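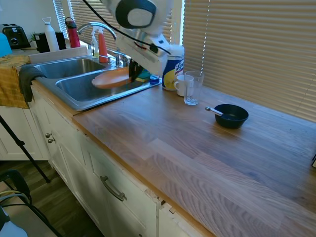
Student Projects / Safety and Good Practice

Working Rules for a Robot Arm at a Kitchen Sink
Elie Ghanem and Shirin Ahmadpour, July 2021

Our project was to write a set of rules for running a single arm in an ordinary home kitchen. The lab rules we started from assume a fenced cell and a dry floor, so we kept the parts on stopping and speed and wrote the rest ourselves.

The main task was moving plates at the sink. An orange-brown plate held over the right-hand basin is a typical case: a drop there is short, and the pieces stay in the steel. Rule 4 therefore says that a plate is carried over a basin whenever the path allows it – never over the floor.

Rule 5 covers glass. A drinking glass or mug may stay on the counter during a run, but it must be outside the marked reach of the arm. Rule 6 says one person holds the stop button and does nothing else. We changed operators every 30 minutes.

We logged 288 runs and stopped 2 of them by hand, both for a slipping grip. Shirin wrote the stop procedure and Elie kept the log.

Cables were the weak point of our first draft. Rule 9 now asks for a check of the full cable path before power is turned on. The rule on wet hands is still open and will be finished in November.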